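Mobile Robots in Service
Handout 6: Reading a product offer (the outdoor platform)

Please read before the practical session. Bring the data sheet you were given and something to write on that isn't the data sheet.

What we are looking at

The department has been offered a ground robot, the Wimitetti, made by a firm called Olen. The offer comes as a kit with a year of support and a software package named Zellolik, and it arrived on 28th September with a covering letter that used the word "effortless" in two consecutive sentences. Whether we buy it is not your problem. Your problem is to learn how to read an offer like this one, so that when it is your problem, some years from now and with your own name on the order form, you know which questions to ask.

The exercise uses the Wimitetti because it is an ordinary product. It is competently built and fairly priced, and its brochure was written by somebody who has met a robot at least once. You will see far worse.

What the kit contains

According to the offer, the base price covers:
the platform with its forward camera
one battery and one charger
a hand controller
Zellolik, for one user on one computer
a printed quick start guide

A second battery is extra. So is the second user. The carrying case is listed under "lifestyle accessories", and I leave you to picture the lifestyle.

Note how the list is arranged. Everything you need to switch the robot on is in the base price. Several things you need to use it for a whole afternoon are on the next page. This is normal practice in the trade and there is nothing wicked in it, but the number at the bottom of page one is not the number you will pay. Add up the second one yourselves as part of the worksheet.

The claim about paved ground

Page three of the brochure says the Wimitetti "drives itself with confidence on all paved surfaces". Read that slowly. Three words in it are doing no work at all, and one is doing far too much.

"Drives itself" turns out, in the appendix, to mean that Zellolik looks at the forward camera picture, decides which part of it is ground, and steers to keep the platform on that part. The operator chooses the general direction and holds down a button. If the button is released, the robot stops. A reasonable arrangement for a machine of this size, though the brochure is rather shy about the button.

"All paved surfaces" is the one doing too much. Think of what paving looks like to a camera mounted low down. Slabs have joints between them. Joints are dark and straight, and so are quite a few of the things a robot ought to respect, such as the shadowed face of a kerb. A person tells them apart without noticing. Software has to be taught.
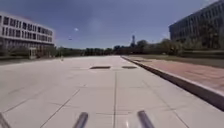 A joint can be driven over all day long. A kerb can be driven over once, usually downwards, and then you are filling in the warranty form. So when a supplier tells you that the system "detects surface boundaries", your first question is which boundaries, and your second is what it does about each. A robot that stops at every joint is perfectly safe and will take until November to cross a square. A robot that ignores every dark line is much quicker, right up to the kerb.

Dark flat patches are a third case and the most awkward. Seen from low down and some way off, a patch might be a shadow, a repair, a puddle, a drain cover or a hole. The camera picture alone may not settle it. People slow down and have a closer look, and it is worth asking whether the product does the same. The appendix says that Zellolik assigns uncertain ground a "caution value". It doesn't say what happens next. Write to the supplier and ask. We did, and were sent the brochure again.

Colour is less help than you would hope. Two sorts of paving at two different heights may be quite close in colour, and one slab may look warm and pinkish near the robot and almost white further away. Low resolution makes all of this harder. Find the line in the data sheet that gives the resolution of the picture used for steering. It is not the same line as the one giving the resolution of the picture used for recording, and the second is printed in larger type.

Comparing with the alternative

For contrast you also have the sheet for the Raju, which is sold without any driving software. You steer it by hand or write your own. It costs less, weighs more, and has the plainest data sheet I have read in years. The section headed "Limitations" is longer than the one headed "Features". Some of you will find this off-putting. Buyers do as well, I gather, as the firm has a new brochure on the way.

Don't assume that the Raju is the better buy because it is more candid. Writing ground detection from scratch takes time, and your time has a price even if the department has not been paying it. A fair comparison puts the hours in.

Terms worth knowing

Range: the distance on one charge, on flat ground, in mild weather, with nothing on top. The Wimitetti sheet gives a range but no payload next to it. Look for the footnote.

Supervised operation: somebody is watching. The offer assumes this throughout and says so in one place.

Field tested: the robot has been outside. Ask where, for how long, and on what.

Support response: the time until a person answers, which may be some way short of the time until the thing is mended.

Worksheet for the practical

Work in pairs. Allow 50 minutes.

Rewrite the page three claim so that it is true and would still fit on page three. Use the appendix and nothing else.

Draw up a test for the joint and kerb problem that could be run on an ordinary paved area in one morning. State what you would record and what result would make you send the kit back. "It seemed fine" will be returned to you unmarked.

Work out the full first-year price of both products for a team with two users, then add your estimate of the hours for the Raju. Show the estimate even if it embarrasses you.

Finally, write one short letter to Olen asking about the caution value. Keep it polite. The best one will be sent.

Hand in your sheets at room 417 before the next session. The tray is the one marked "Returns".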